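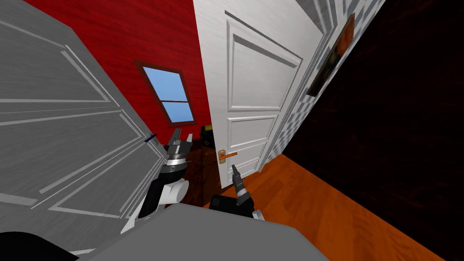 Keeping the sound in step: an interview with Sevim Ertürk

June 8, 2022

Sevim Ertürk joined Juroven in February as head of its live audio group, which maintains the streaming component used by the Holtlow events service. She spoke to the Estinwood developer bulletin about the work completed so far.

The first task, she said, was delay. Viewers had reported that speech reached them well after the picture when a broadcast passed 50 listeners. "The fault lay in our buffer. It was set to 2000 milliseconds for every viewer, whatever their connection. We now start at a lower value and let it grow only when packets are lost."

Asked whether the change had caused difficulties for existing customers, Ms Ertürk acknowledged that it had. Applications built on version 10 of the library set the buffer by hand, and those settings were ignored after the update. "We should have given notice of that. The old setting has been restored and will be kept until customers have had time to move."

The group tested the new release on 61 handsets, several of them old models lent by the Gündoğdu office. Older devices dropped the audio track when a call came in and did not pick it up again. A correction is under review.

Ms Ertürk was cautious on the subject of recording. "Customers ask for it every week. We will not offer it until the storage rules are agreed, and I cannot give a date." Developers who need recording at present are advised to run it on their own servers.

Contact the bulletin | © 2022 Estinwood | Back to top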